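## 3. Setting up and maintaining the head-mounted recording unit

The unit used in this project, named Sokel by the group, consists of a camera on an adjustable headband, a battery pack and a small logging computer. It supplies the demonstrations from which the Patden mobile arm learns household tasks. Kamrul Majumder was responsible for its upkeep throughout June.

Before each session the camera tilt was set so that both hands remained in view when the wearer reached towards the floor. The tilt bracket worked loose in 6 of the 114 recordings, and these were removed from the set. A locking washer was then fitted – no further slippage was recorded.
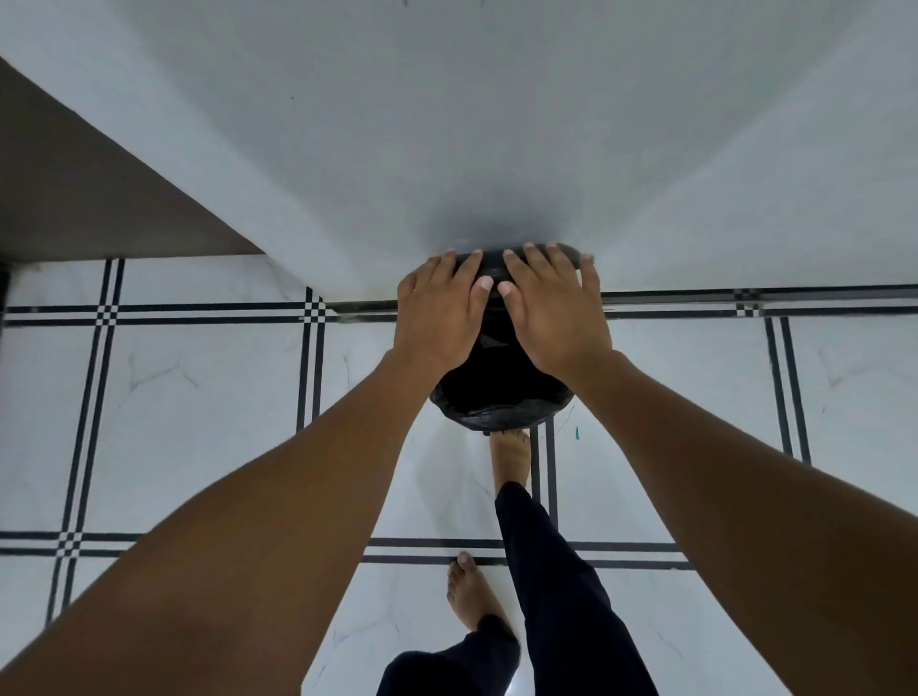
*Figure 4. Refuse bag task: both hands on the top of the bag, against the wall.*

Low tasks of this kind placed the greatest demand on the bracket. Glossy surfaces such as black plastic and pale tile also affected the automatic exposure, which was therefore fixed by hand at the start of each session.

Maintenance was limited to three points:

- the lens was wiped with a dry cloth after every session;
- the headband screws were checked with the 2 mm key;
- the battery was charged to 100 per cent and the cable inspected at the plug.

The original cable failed at the connector and was replaced with a shorter one, clipped to the rear of the band.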